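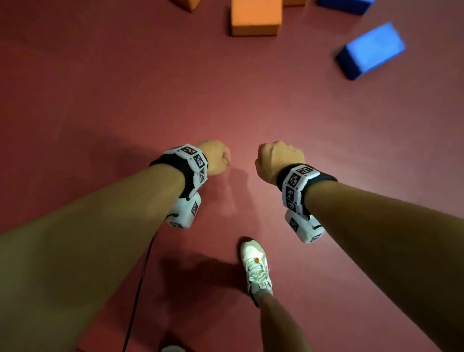 Behrouz Esfahani had been talking to visitors since nine in the morning, and when I reached him in the afternoon his voice was almost gone. He asked if we could do the interview sitting down. We took two chairs next to the tea table, and from there he could still watch the mat and call to his colleagues when they needed him.

The open day in Flestcombe is held each February. Esfahani leads the small team of Tidedel which teaches robots to handle soft and light things, and for the past few years he has been the person who explains it to the public. He told me he did not volunteer for this. "I was the one who answered the telephone when the town hall called," he said. "After that my name was on the paper."

The work he was showing is simple to look at. A person puts on a pair of wrist bands with square black-and-white markers, steps on the mat and moves foam blocks from one place to another. The positions of the wrists are recorded. Later, these movements are used for training the arm, which the team calls Moradi. I asked why a robot company would spend so much of its time on people.

"Because the people already know how to do it," he said. "If I want to write by hand all the rules for picking up a foam block, I will still be writing when I am retired. How hard do you press? Which side do you take first? You never decided this. You just do it, and you do it well, and we write it down."

Before each recording the person must make two fists and hold them forward. Visitors found this funny, and several children took it for boxing. Esfahani says it is the most important moment of the whole session. The system needs a clear start position, the same for everybody, and a closed fist is easy to explain in any language. "We tried with open hands," he said. "But then everyone has his own idea of what is an open hand. One person has the fingers like a fan, another is like he is holding a tray. A fist is a fist."

I wanted to know what the markers do that a good camera cannot do alone. He thought for a while. A camera sees the hand, he explained, but it does not always understand how the wrist is turned, mostly when the hand goes behind a block. The pattern on each square tells the software which square it is and at what angle it stands. There are several on each band, on different faces, so that when one is hidden another can usually be seen. The first version had only one marker, on top, like a watch. "Very elegant," he said. "It worked until the person turned the hand."

I tried it myself. The bands are lighter than I expected, but you feel the boxes under the wrist, and for the first minute I held my arms like somebody who carries two full cups. He saw it at once and asked me to shake my hands and begin again. When people are careful, he said, the recording is no use, as the robot then learns to be nervous. He keeps the first few tries of each person apart and does not train on them. My best tries came when he was asking me about my journey and I had forgotten what I was doing. I suspect this was on purpose.

By the time of our talk the team had collected 207 recordings that day. The plan was for nearly 600 before the doors closed, and he already knew they would not reach it. He did not seem upset. "The number is for the poster," he said. "I prefer 36 good ones from 36 different people. My colleagues are all engineers, and we all move like engineers. Then a grandmother comes, and she picks the block with two fingers, because that is how she takes the bread from the oven. The robot has never seen this. For me this is the best part of the day."

In the second half of the visit the arm itself was shown, in the next room. I had seen videos from Tidedel before and I expected something faster. Moradi moved a block, waited, moved another one, and then dropped the third. There was a kind "oh" from the public. Esfahani explained to them that the speed was limited on purpose when guests are in the building, and that the drop was a normal drop. A man near the door asked whether it would be able to fold his shirts one day. The reply was that he should not throw away his iron.

We came back to this subject later, as I thought he had been a little too modest. He disagreed. In his first job, at Asix, he had given many demonstrations where everything was practised for weeks and nothing was allowed to go wrong. People clapped, and then they asked when they could buy it. "And I had to stand there and say, maybe in some years," he said. "I did not like my own face in that moment. Now I show what we have. If it falls down, it falls down, and we can talk about why."

What do people ask most? He did not need to think. They ask if their recording will be kept with their name. It is not – each one gets a number, and the person can ask at the desk to have it deleted before going home. Two people had done so that day. He had deleted the recordings himself while they watched.

The second question is about jobs, and he finds it harder. His father worked in a packing hall, and he knows what such work does to the back and the shoulders. He also knows that it paid for his studies. "I don't have a nice sentence for this," he told me. "When somebody asks, I say what I know. The arm is slow, it is expensive, and it will become less slow and less expensive. I think it is better they hear it from me, with a cup of tea, and they can be angry with me if they want."

One of his colleagues waved from the mat. A school group had arrived early, and there were more children than bands. Esfahani drank the rest of his tea, which must have been cold for a long time, and went to show them how to make a fist.

14 comments
Share this article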